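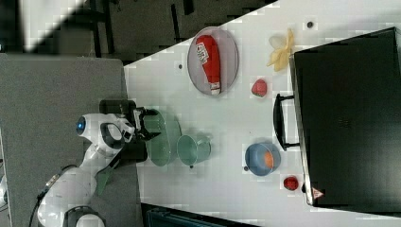 The Cavovero arm over its table, play food and all.

I showed up at the Dhanial workshop at eight on a November morning expecting noise. What I got was a white arm, a table of pretend groceries and somebody handing me a hex key. I was going to learn how to look after this thing!

The cell runs on a routine the crew calls the Vusano list (it's named for the shop that built the table). First you look at the cables. They follow the arm down to the base, and each one needs enough slack that the wrist can turn all the way without tugging. I flagged one I thought was too tight and was told, very kindly, that it was fine.
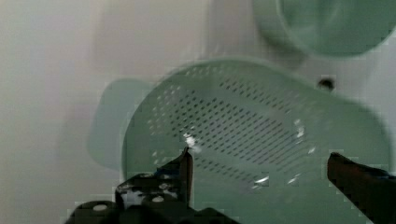
Then come the fingers. You open them wide, bring them down low over something with a rim, and check that both tips sit at the same height. If one is lower, it'll scrape the table long before the other gets a grip. The bolts on the brackets get a quarter turn with the key – no more, and I was warned about this twice. They're checked every 285 hours, and the fingertips are swapped after 1,000 grasps whether they look tired or not.

Last is the wrist camera, my favorite part. You move the arm through 26 poses, the software compares what it sees with where it thinks it is, and you get a score. Ours took nearly an hour, mostly because I kept asking questions (sorry, everyone). 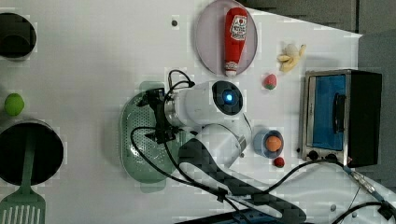

Resetting the table

Every item has a home spot, marked on a printed sheet from Trulenmont, and you can shuffle things around between runs as long as you write it down. I've gotten weirdly attached to the strawberry. The log was at run 144 when I left, and they were setting up the next one.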